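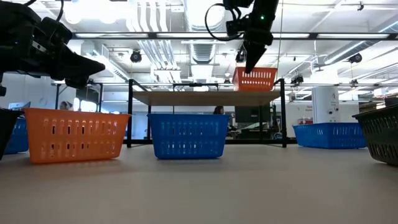
A machine that can carry a basket but can't tell when the basket is stuck to the one under it isn't ready for a stockroom, came the first comment by phone from Sendine, before the agenda had even been read out. Everyone agreed it was a good place to start, so item 1 was moved to the end.

**Chores and Shop Floor Group, Thursday, 2 p.m.**

Present: Horker, Görtz, Pimov. By phone: Sendine.

**Minutes of last meeting.** Accepted. One correction: the order number for the spare baskets is 2792.

**Item 2. Can they do it yet?**

Horker opened with a very cheerful yes, for some jobs. Picking up an empty basket, setting it on a shelf, taking it down again — two years ago we would have called that a demo, and now it's the part of the day we talk about least. There was real excitement around the table about this. Görtz was pleased too but wanted it written down that a store clerk does the same thing while answering a customer and kicking a box out of the way.

Sendine repeated the point about nested baskets. They grip each other, and a person gives them a twist without thinking. Agreed that this is the next thing to try, starting with a stack of 2 and going no higher until it works.

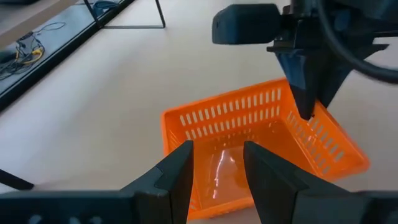 Rims came up next, and this took most of the hour. Pimov thinks the rim is where nearly every household chore with a container begins: dish tubs, toy bins, the basket by the back door. Get a good hold there and the rest follows. Horker agreed and is keen to stay with the pinch grip for now, one finger hanging inside the basket and the other outside, with the rim between them. Görtz asked what happens when the basket is full of potatoes. Lively discussion, no answer, but all of us would love to find out.

**Item 3. Homes**

Much shorter. Pimov reported that putting baskets away is going well enough to plan a session with things in them. Towels first. Soft goods spill over the rim and cover the slots, so we expect a lot of bad grips and a good afternoon. Sendine asked for 20 tries with each color. Horker offered 30 and was thanked warmly.

Nothing on stairs. Carried over again.

**Item 1 (moved). Bench time**

Görtz keeps mornings, Pimov afternoons. Put the baskets back on the rack when you finish, please, by hand or otherwise.

**Actions**

- Horker: plan for the nested pair
- Pimov: towels
- Görtz: potatoes
- Sendine: send round the list of grips that failed, with notes

Next meeting in November, same room.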